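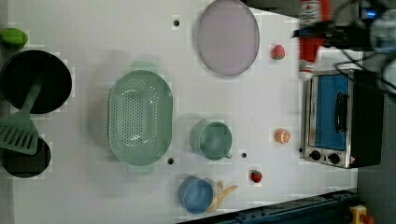
1/ The Braltside budget: what the mayor's people left off the slides

Read all 700 pages of the draft so you don't have to. The pitch is "no new taxes." Fine. There are 3 new fees in it, and a fee comes out of the same checking account.

2/ Biggest one is the stormwater charge. It's flat, so a duplex pays what the car dealership pays. Council member Meron Hadgu asked why at the June work session and was told a tiered version "would be studied." By whom? No name, no deadline.

3/ Then the landfill lease. The city books $1,050 a day from Flusine starting in the fall. I looked for a signed lease. There's a letter of interest, two paragraphs long. I wouldn't get a car loan on that.

4/ Finance director Mihret Tekleab says the number is "conservative." Maybe. The last conservative number was parking meter income, and the city has now lowered that one twice.

5/ Spending side: 5 new police positions, funded for nine months. Ask what happens in month ten and you get sent to page 412, a chart of past hiring. I've read it three times – still no answer to the question.

6/ Credit where due, the library hours are back and the Seyoum Street bridge finally has real money behind it. Those lines check out against the capital plan.

7/ The reserve fund doesn't. It "grows" only if you count the Flusine money as already banked. Take that out and it shrinks – that's on the city's own table, in the footnote.

8/ Public comment is at 6:30 p.m., council chambers, sign up at the door. Two minutes each. I plan to use mine on the footnote.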